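Counting cords with Altudach: a talk with Haiyan Xiao

Haiyan Xiao runs integration at Wosberg, the firm behind the Altudach two-arm picking service. Customers pay by the month for the arms, the grippers and the software updates. We spoke in February 2025, after the first returns centre had finished its trial.

The trial covered 3,056 picks of power cords, sorted from mixed boxes. Of those, 522 needed a second attempt and 54 were handed to a person. "The second attempts don't bother me," Xiao said. "A retry costs a few seconds. A handover costs a walk across the floor."

Asked why cords, she said customers had asked for them. "A rigid part has one shape. A cord has whatever shape it was left in. The planner picks a grasp point on the bundle, closes, then checks the wrist view before it lifts any higher."

Kuldeep Lodhi, who wrote the grasp checker, put the limits plainly. "Loose coils are fine. If two cords are knotted, we stop and flag it. We don't pull."

The service comes with parallel-jaw grippers and a camera at each wrist. Fingers are a wear item and are billed separately, a point one trial customer queried. Xiao said the price list would be reworded.

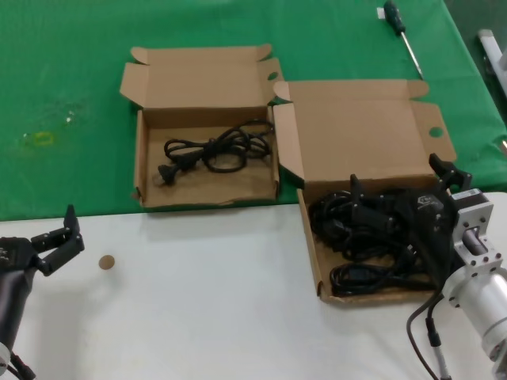
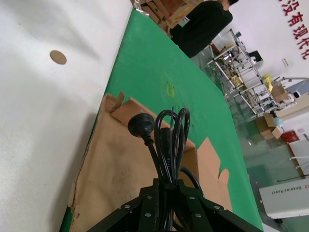 Setup takes two days, most of it spent on calibration and on teaching the box positions. Lodhi prefers customers to use their own cartons. A box with its lid flap standing open at the back, like the two boxes in the first picture, narrows the approach, so the planner treats the flap as a wall. "Cardboard moves when you touch it," he said. "We allow for that, within reason."

The next release, Altudach's third, will add a weight check after each lift. Xiao would not give a date. Existing customers will get it under their current contract.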